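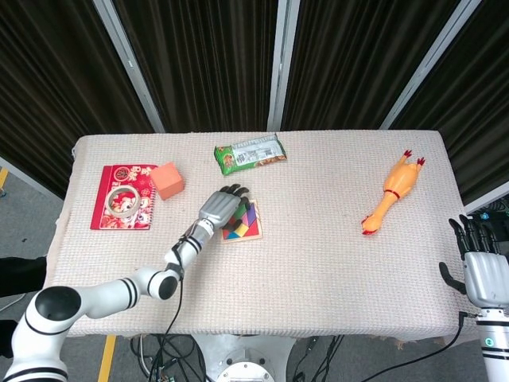 Photo: Plikero manipulation lab

Call for participants: remote operators for a study of two-handed grasping

Plikero is recruiting adult participants for a teleoperation study carried out with Trutmont. The study asks how well a grasp policy trained on human demonstrations transfers to household objects left out of training.

In an earlier round, operators recorded 2332 demonstrations on a two-arm setup with multi-fingered hands. After filtering, 2000 were used to train the Shakya policy. It did well on rigid boxes and poorly on flat items and on soft items that change shape under load. The new round concentrates on those two groups: puzzles, notebooks, snack wrappers, foam blocks and rubber toys, laid out on a cloth-covered table.

What you will do

You will control both arms through the Rimer interface, using a headset and a pair of tracked gloves. Each trial starts from a fixed object layout and ends when the named object has been lifted and set down in the target area, or when the time limit is reached. Failed trials are kept and labeled. Between blocks you will fill in a short workload form.

Time required

One training visit and 2 recording visits, held in September. A recording visit consists of 11 blocks with a break after the sixth. Morning visits start at 9:00 a.m.

Who can take part

Adults with normal or corrected vision and full use of both hands. No experience with robots is needed. People who took part in the earlier round are not eligible, as the analysis compares new operators only.

Data and payment

We record hand motion, arm joint positions and head camera video. Records are stored under a participant number. Payment is made per visit, including visits you choose to end early.

To apply, use the participant form on the Plikero studies page and select "Shakya, round two."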